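About Predov

Predov is a small company that tests whether machines can do ordinary chores. We look at jobs people do at home and on the shop floor: folding towels, loading a dishwasher, wiping a counter, refilling a dispenser, sorting screws into bins, putting the lid back on a jar. We try each job with the equipment a customer is thinking of buying or building, and we write down how it went.

We don't make robots and we don't sell them. Our customers are companies that do, along with a few hotels, laundries and repair shops that want to know what they would be getting before they sign anything.

What we do all day

Most of our work is done on tables. A chore is cut up into short steps, and each step is tried many times with the objects moved a little between tries. A step that works with the box square to the edge of the table may fail when the box is turned a few inches. A full trial of one chore is 200 attempts. We settled on that number in our first year and have kept it, so that a report from last spring can be set next to one from this week.

Every attempt gets one of four marks: done, done with help, not done, or stopped. "Done with help" covers any time a person had to touch the object, the table or the machine. Customers sometimes ask us to drop that category and count those attempts as done. We don't. A person who has to stand next to a dishwasher and nudge the plates might as well load the plates.

The work is slow and a lot of it is dull. People who visit expect to see something walking around with a tray. What they mostly see is one small job, set up again and again. 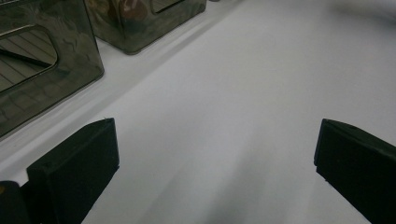 Shiny and dark objects take up more of our time than anything else on the list. A glossy surface shows the room as well as itself, and a system that finds things by looking can take a reflection for an edge. Clear and tinted plastic are the usual trouble. So are steel pans, wet plates and anything wrapped in film. A matte cardboard carton of the same size is much easier, and for that reason we don't accept a trial made up only of cartons.

Can machines do chores yet?

We get this question by email nearly every day, so here is our answer as it stands.

Some of them, in some places. Moving a known object from one known spot to another is in good shape and has been for a long time. Factories have relied on it for decades. Picking a mixed pile of hard objects out of a bin is good enough to pay for itself in certain shops, if someone is close by to clear a jam.

Cloth is still hard. In our trials, a machine that folds hand towels well can fall apart when it is given a fitted sheet or a child's sweater with one sleeve inside out. Kitchens are hard too – drawers stick, bags tear, and no two families put the forks in the same place. Tasks that need two hands doing different things, such as holding a bag open while filling it, have the widest spread of results of anything we test.

We have not yet tested a machine that we would leave alone in a stranger's home for an afternoon. We would leave several of them alone overnight in a fenced-off work cell.

How we started

Yaryna Levchenko started Predov after nine years on the floor of a commercial laundry, the last four of them as shift manager. The laundry had bought a folding machine that did very well in the demonstration and poorly on its own stock, which was older and had shrunk unevenly. She wrote a list of what she would have checked if she had known to. That list became our first test plan, and parts of it are still in use.

Farzad Zarei joined the following September. He had been repairing packing lines and came to build the fixtures, the stands and the lighting. He now runs the test room and trains every new operator himself. Training takes 60 hours before anyone's marks go into a report.

Our test sets

Parsa is our household set. It covers the kitchen, bathroom and laundry and uses objects bought from regular stores.

Hiker is the shop-floor set: fasteners, small parts, cartons, labels, tape and hand tools.

Clorkano is the logbook software we wrote to keep track of both. It holds the marks and the operator's notes. Customers get a copy of everything recorded on their own trial, including the bad days.

Working with us

Send a short note saying what the machine is, what chore you have in mind and where it will be used. We reply within a week. If the chore isn't in either set, we can usually add it, though this takes longer and costs more.

Trials are booked in the order they come in. The test room will be closed from Thu 19 December through the end of the year, and mail sent during that time will be answered when we open again.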